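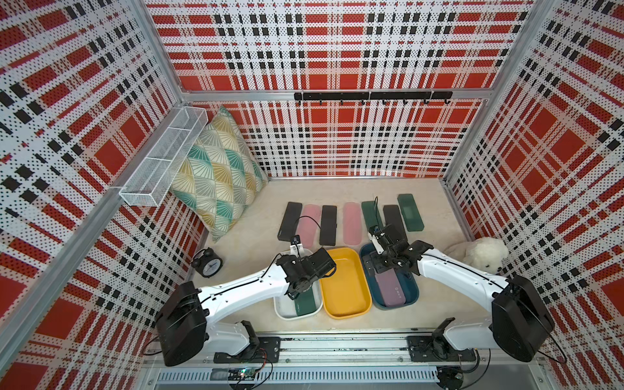 Two arms sorting pencil cases into trays, Rarkent open day.

Ama Korletey
2022-01-28

Spent the afternoon at the Rarkent open day. Posting a few notes before I forget them.

The pencil case station had the longest line. Two white arms on one rail, three trays in front of them - white, yellow, teal. Green cases go to the left tray, purple to the right.

Mahtab Yazdani ran the demo. She said the row of cases gets reshuffled between runs so the arms don't see the same layout twice. A full run is 83 seconds when nothing slips.

I watched 14 runs. Three had to be restarted. Once a case landed on the rim of a tray and the arm kept pushing at it until Mahtab hit stop.

The plaid walls are loud in person. Donal Hayes asked if they were hard on the cameras. Answer was that they swap the panels every few weeks, and plaid has been one of the easier ones.

The glossy black cases are harder than the matte pink ones, she said. Reflections. They're working on the lighting.

Didn't get much time at the Bestent table. They had a small conveyor going but the talk started and I wanted a seat.

Next open day is in June. Sign-up is by email and they take groups of 6. I'll post the address when I find the flyer - it's in my other coat.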